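Shared Desks and Worktables: Frequently Asked Questions
Vullilska Study and Work Center
Last revised August 16, 2020

The following answers apply to all members, day visitors and staff who use the shared desks and worktables on the ground floor and the upper floor of the Center. Questions that are not covered may be sent in writing to the Facilities Office, attention Sioned Kneath.

General

Who may use the shared tables?
Any person holding a current member card or a day pass may use a shared table. Members under 16 must be accompanied by an adult. The Center has 40 shared tables, of which 7 may be reserved in advance. The remainder are open to whoever arrives first.

How long may a table be kept?
An open table may be kept until closing time, provided that the user does not leave it for more than one hour. A reserved table is held for the period shown on the reservation slip. Personal belongings left on an open table for longer than one hour may be moved to the front desk.

What must be done at the end of a session?
Users are asked to return every shared item to its place at the back of the table, remove paper scraps, and wipe the surface with the cloths provided at each service point. Bags, coats and shoes should not be left in the walkways, as the wooden floor is swept by machine each evening. Spills on the floor should be reported at once.
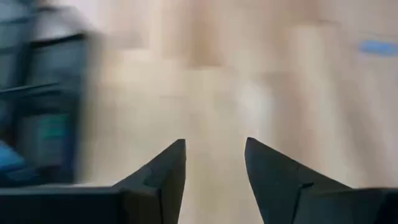

Water left standing on wood can raise the grain and stain the finish within a short time. The same applies to ink and to glue. Users should blot a spill with a dry cloth and notify the front desk, even when the mark seems to have come off. No charge is made for accidental spills that are reported on the same day.

Desk Items

Which items belong on a table?
The standard set consists of a desk lamp, a desk organizer, a pair of scissors, a pen, sticky notes and one small plant. Sets were ordered from Fosard and Nastero and may differ slightly in color from one floor to another. A missing item should be reported before work begins, so that it is not charged to the next user.

Where should the items be placed when not in use?
All items are kept along the back edge, leaving the middle of the table clear. The lamp stands at the left, the organizer near the center and the plant at the right. Scissors are returned to the organizer with the handles up. Sticky notes go in the front compartment. Left-handed users may move the lamp to the other side during a session and are asked to move it back afterward.

May scissors be used directly on the tabletop?
Scissors may be used for paper and light card. Craft knives and rotary cutters may be used only with a cutting mat, available from the front desk against a member card. The wood strips of the tabletops are sanded and oiled each February, and deep cuts cannot be removed by this work.

May users bring their own desk items?
Yes. Personal items should be marked with the owner's name and taken home at the end of the session. The Center does not accept responsibility for personal items left in an organizer. 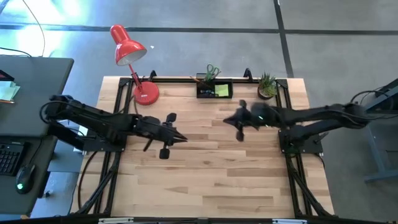

Lamps

How should the lamp be adjusted?
The lamp should be held by its base and turned slowly. Users should not pull on the shade, which may be hot after use. The cord must run behind the base and away from the working area. Lamps may not be unplugged in order to charge telephones or computers; charging points are located beside each service point.

What should be done if a lamp does not work?
Please do not open the lamp or change the bulb. Report the table number to the front desk, and a replacement lamp will be provided if one is available. Repairs are carried out under the supervision of Aigars Ots, Building Services.

Plants

Should users water the plants?
No. The succulents need very little water and are cared for by staff on a fixed schedule. Too much water is the most common reason for their loss. Users with an allergy or other concern may ask for the plant to be removed from the table during their session.

Inspections and Charges

How are the tables checked?
Staff walk through both floors once during the day and again before closing. Loose items found on the working surface, scissors in particular, are put back in the organizer. In the most recent member survey, 92 percent of respondents said that their table had been in good order when they arrived.
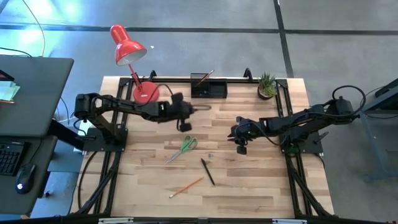

A shared worktable with the green-handled scissors out on the wood. Lamp, organizer and plant are at the back edge.

Is there a charge for damage?
Ordinary wear is not charged. Where a tabletop has been cut, burned or painted, the member will receive a written notice and may reply within 7 days. Refinishing is done by Van Loon, and the amount charged to the member will not exceed the invoiced cost of the work.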